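旧衣回收点十月起多开两处，牛仔裤单独收

换季翻衣柜的时候，大概不少人家里都会翻出几件穿不着又舍不得扔的衣服，叠起来放回去，明年再翻一遍。普洛恩维尔（Plornville）的街坊们今年可以换个办法了：从十月起，本地的旧衣回收点由原来的7处增加到9处，新添的两处一处在沃斯特蒙特（Vostmont）路的菜场北门，一处在老汽车站候车厅里面，买菜等车的工夫顺手就能把袋子交了。

负责收衣的杜塞特（Doucette）旧衣铺说，上一季一共收到1,157件衣物，洗净理好以后，有将近300件直接上了铺子里的平价衣架，剩下的按料子分开，有的拆了做抹布，有的送去开松厂做填充棉。铺子的地方不大，平时挤得转不开身，可是街坊们带着孩子来挑校裤、挑外套，热热闹闹的，倒也像个小集市。

这一回和往年不大一样的，是牛仔裤要单独装袋。牛仔布厚实，扣子和铆钉又多，混在薄衣服里一起洗容易把别的料子刮坏，分拣的人还得一条一条往外挑，很费工夫。
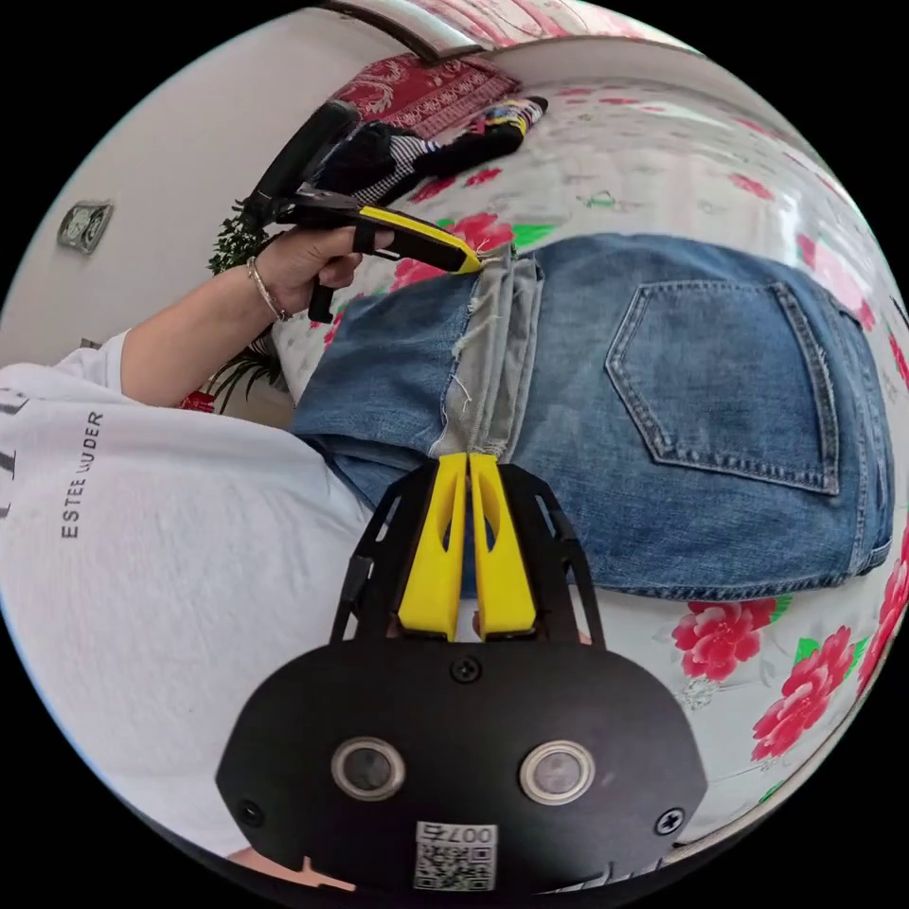
本页最后更新：10月，上午9:40
送来之前，请大家在家先洗一遍、晾透，把裤子平铺在床上，正反两面都看一看，后袋里常有忘掉的车票和零钱，掏干净了再叠。膝盖磨破、裤脚脱线的都可以拿来，沾了油漆或者机油的就请不要送了。内衣、袜子和枕头照旧不收。

菜场北门的回收点早上7点开门，下午5点收摊；候车厅那处跟着车站的时间走，末班车开出以后就锁门了。一次送满一大袋的，可以在铺子里领一张40元的改衣券，裁裤脚、换拉链都能用，用到年底为止。袋子请扎紧口，外面写上“牛仔”或者“其他”两个字就行。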